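Home | Opinion | Family | Letters | Archive

Leave the toy kitchen out

By Tineke Dierckx
December, 4 pm

Most of the advice I read about toys comes down to storage. Buy the right boxes, label them, and have every box shut by bedtime. I followed that for years and I no longer think it suits a play kitchen.

A play kitchen is made of small things that only mean something next to each other.

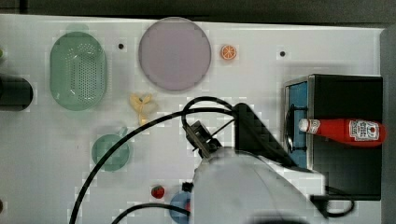
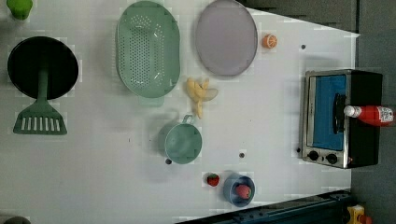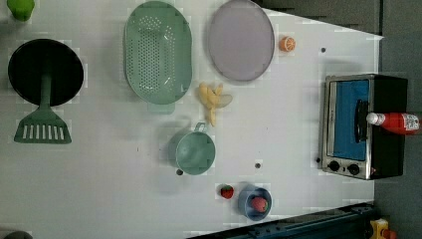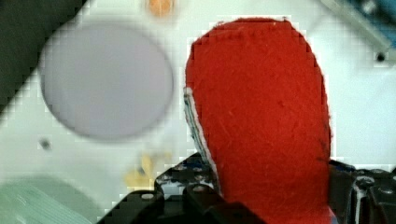

Play food and cookware on a white table; the toy oven is in the second and third pictures.

Take the colander. On its own, in a box, it is a green plastic thing with holes. Put it beside a plate and a banana and it has a job. The same goes for the plate, which might be for the orange or for the strawberry, depending on who is cooking. A child coming into the room sees all this at once and starts. A child faced with a lidded tub has to remember what is in it, ask for help with the catch and tip the lot on the floor, and by then the idea has often gone.

I know the case against. Our flat is small and the table is wanted for other things. My sister keeps her children's set in a Meijer crate under the stairs and her hall is a good deal tidier than mine. She says that leaving things out teaches children that someone else will deal with them. I agree with her about coats and shoes. I don't agree about a game that is still going on, and a kitchen game can go on for a week.

Adults work this way too. I leave the big pan on the hob and the colander on the draining board — they will be needed again tomorrow. We would think it odd to pack our own kitchen into a crate each night.

I would also say a word for owning less of it. The large sets come with 293 pieces, and one I saw in the Pradora catalogue had over 500, with eggs in six colours. No child cooks with that many. Ours came down to 28, and the rest went to the school fair. One frying pan is enough. One strawberry is nearly enough, though there are arguments. With a short list you can leave everything on a table and still find a corner for your tea.

An oven is the piece I would keep if I could keep only one. It needs a door and a knob or two, and it doesn't need to make a noise. Ours once had a cousin that beeped, and I gave it away with the batteries taped to the bottom.

So we do a small tidy. Anything on the floor goes back on the table before supper, the table gets a wipe where there is room, and the pans stay where they were put. If we have guests, it all moves to the windowsill for the evening and comes back in the morning, usually in the wrong order, and I am told about it at breakfast.

Previous | Next | More in Opinion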